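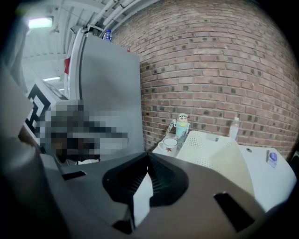
Chapter 5
Guest Roles and the Short Arc

Start with the part nobody auditions twice for. One episode, maybe two. Damian Mayrhofer got 27 lines in the pilot of Parnlow, a hospital drama, and critics wrote about him all season. Why? Timing, mostly. Good writing too.

Terms to know before you read on: guest, recurring, regular. Different pay, different billing, differnt award categories. Don't mix them up.

Read the Parnlow script extract first. Then the Janssen interview, colour insert at the back. Bring notes to the tutorial.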